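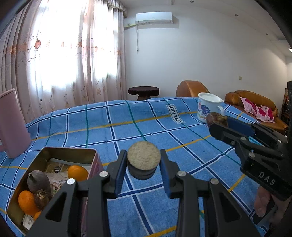

3. What Ends Up in the Fruit Tin

3.1 Tins, trays and bowls on the table

The first part of our study asked people to list what they kept in the kitchen and where. Fruit was the surprise. We had expected most of it to be in the refrigerator or in a bowl on the counter, and plenty of it was, but in home after home the fruit people were really eating sat in an open container on the table. Some used a soup plate or a baking dish. A good many used a metal tin that had once held cookies or tea, and these tins turned out to be our favorite objects in the whole project!

We collected 993 table diaries, which together list 2079 separate containers of food left out between meals. Of these, 695 were tins or shallow metal trays. Diary keepers wrote down the contents twice a day, in their own words, and we kept those words wherever we could ("the soft one," "Grandma's cake," "orange, third day"). Leen Daher coded the entries by hand, using the Harb list of household food terms with a few additions of our own for fruit that the list leaves out.

A tin on the table does several jobs at once. It keeps round fruit from rolling, it can be picked up in one go when the cloth has to be shaken out, and it marks off a small area where anyone may help themselves. Diary keepers were very clear on this last point. Food in the refrigerator might be spoken for, while food in the tin was fair game. One wrote that she moved a pear into the tin "to let it go," and we have used her phrase as a coding label ever since.

3.2 Mixed company

Citrus is the anchor of the open tin. It lasts well at room temperature, it is easy to share, and its color makes the table look cheerful on a gray morning (several people mentioned this without being asked). Around the citrus, though, we found a lively mix. Figure 2 shows a tin tray of the kind we mean, with three oranges, a dark purple fruit with a short stem, a small yellow fruit, and layered pink and cream items that look like cake, all sharing one printed liner.
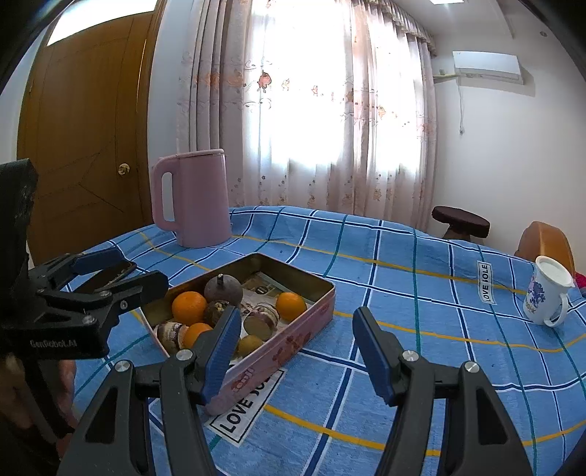
Figure 2. A pink tin tray with fruit and other food on a checked blue tablecloth. A mug stands to the right and a pale pink kettle behind.

This mixing of fruit and sweet things is worth a closer look. Food storage guides tend to sort by type, with baked goods in one box and fruit in another. The diaries sort by readiness. A slice of cake and a ripe orange belong together in the tin for the simple reason that both can be eaten right now, with a drink, by a person standing up. Unripe fruit rarely went in. When it did, the entry often came with a note to the rest of the family, such as "not yet" or "Friday."

We were also delighted by how much the diaries say about liners. Printed paper, napkins, doilies and cut-down packaging all appear. People lined their tins to catch crumbs and to stop the metal from rattling, and 56 diary keepers gave the look of the thing as their only reason. A liner also changes what gets put in. Lined tins held cake and pastry far more often than bare ones, where fruit was usually on its own.

3.3 Neighbors on the cloth

Containers of food seldom stand alone. Our diary form, which we adapted from the Stidik kitchen inventory, had a line for "other things within reach," and people filled it in with real care. Kettles, pitchers and mugs came up again and again. We read these as part of the same small setup: the hot drink and the open tin make a snack that needs no plate and no planning.

The tablecloth matters too. Diary keepers with a cloth on the table reported leaving food out for longer, and they described the table as "set" even when no meal was coming. On bare tables the tin was more likely to be carried back to the counter by evening. We can't say which comes first, the cloth or the habit, and the July diaries, kept when many families were eating outdoors, muddy the picture further. Section 4 takes up those summer entries on their own, starting with the homes where the tin moved to the porch and stayed there.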